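4. Guest room turnover: bed, bedspread and welcome items

Applies to the double rooms at Horkedum House. Work from the wardrobe side toward the door. Welcome items are carried in, checked on the bed, and then moved to the shelf.

4.1 Checking the welcome items

1. Carry the kettle and the snack tray in together. Set the kettle upright on the bedspread, clear of the pillows, with its handle facing you.
2. Set the tray beside the kettle. Leave the snacks in it.
3. Confirm that the kettle lid is closed and that the handle is firm.
4. Check each packet for splits and for its date. Replace any packet that fails. A mixed selection is acceptable; wrappers do not have to match.

CAUTION: The kettle must be empty and cold before it goes on any bedding. Do not switch it on until it stands on the shelf.

Note: The fabric sinks under the kettle. If it leans, lift it and choose a flatter spot. Do not prop it with a pillow.

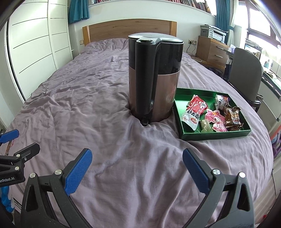

4.2 Clearing the bed

1. Remove phones, cables and chargers first. Unplug a charging cable at the wall before lifting the phone.
2. Move the tray to the shelf, then the kettle. Carry them separately.
3. Look under the cover at the pillow end. Small items collect between the pillows and the headboard.
4. If a phone or other device belongs to a guest, log it under code 7 and take it to the desk.
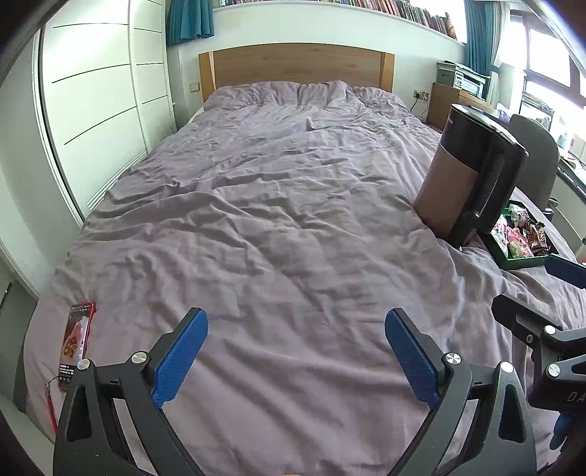
Fig. 4-2. Bed before clearing: phone in red case at left, kettle and green tray at right.

4.3 Straightening the cover

1. Pull the cover down from the headboard until both pillows are exposed. Set the pillows aside.
2. Shake the cover twice from the foot end and let it settle.
3. Even up the drop on the two long sides. A difference of 2 inches is allowed.
4. Replace the pillows and smooth the cover from the center outward with a flat hand.
5. Wipe the headboard along the grain with a dry cloth.

CAUTION: Keep bedding off the radiator. Allow at least 8 inches of clearance.

Note: Firnberg covers crease again within an hour. Do not iron them on the bed.

Horkedum House Room Manual | Questions: Endang Tuhumury, housekeeping desk | Back to top

Comments

Hakim Osman: Step 4.3.2 works better with two people. Alone I only get one side to settle.

Bo-ram Jeon: Does the 2 inch rule apply to the single rooms as well?

Endang Tuhumury: Singles are in section 5. Same rule.

Ionuț Bogdan: Please add where spare snack packets are kept. I went to the desk and they sent me to the linen room.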